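Equipment Review: Drirholm Red Serving and Sorting Tray
Prepared for the Moltalora Food Service Training Center
Reviewer: Lakshmi Panicker
Friday, September 27, 2019

The Center was asked in April to recommend a single tray for use at its fruit packing stations. The trays previously in service were of several makes and did not stack together. Three products were considered, and the Drirholm rectangular tray in red was selected for a full trial. The other two, both from Zakine, will be covered in a separate notice.

The Drirholm is a one-piece plastic tray with raised sides and rounded corners. It is supplied without a lid or liner. The Center purchased 92 trays through Sastry, our regular supplier, and all were delivered in acceptable condition. Four had minor molding marks on the underside, which do not affect use.

The principal question was whether the sides are high enough to keep round produce from leaving the tray when it is moved or turned at an angle on the table. Staff found that they are. Citrus fruit stayed within the sides during ordinary handling, and the low profile allowed a hand to reach in without difficulty. The rounded corners are also simple to wipe, although small items tend to gather there and must be checked for at the end of a session.

Color was a secondary consideration. Lemons, limes and oranges all show clearly against the red floor of the tray, and the tray itself is easy to find on a white tabletop. Brown items are somewhat less distinct – staff did not regard this as a serious fault.
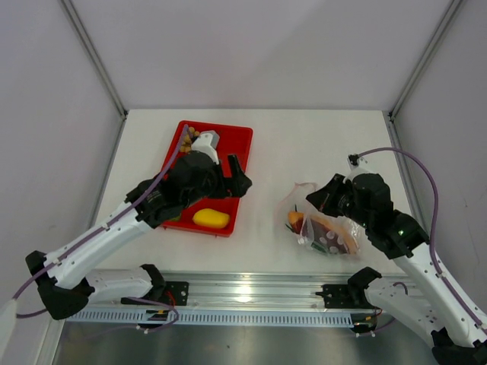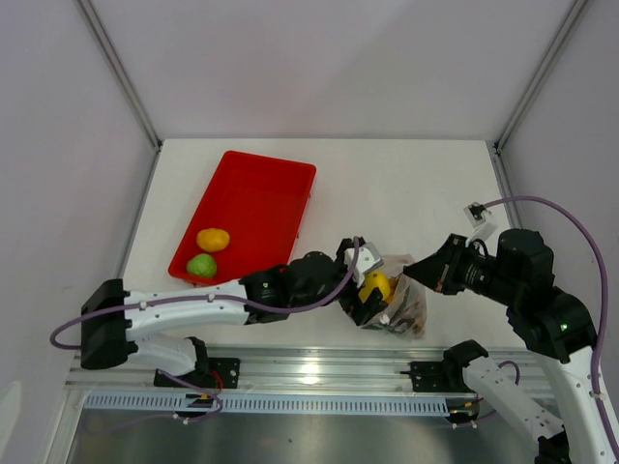
The red tray on the left half of a white tabletop. The clear plastic bag with a lemon near its opening appears in the second photograph.

With regard to bagging, the tray performs adequately. Its rigid sides do not interfere with a bag placed next to it, and fruit may be transferred a piece at a time. It has no pouring lip, however, and departments that intend to tip the contents directly into bags should look elsewhere. Thin clear bags, in particular, crumple readily and do not keep their mouths open for tipping.

The trays were washed by hand after each session over the course of the trial, a total of 574 washes. No warping was recorded. Light surface scratches are now present on most of the floors, and the gloss has dulled slightly.

Two reservations should be noted. The underside is smooth, and the tray slides on a polished surface unless a mat is used. The sides also lack molded handles, so that a fully loaded tray must be supported from beneath with both hands.

The tray is approved for purchase at all packing stations. Departments should order through Sastry and specify red, as the other colors have not been tested. Requests for non-slip mats should be submitted on the same form.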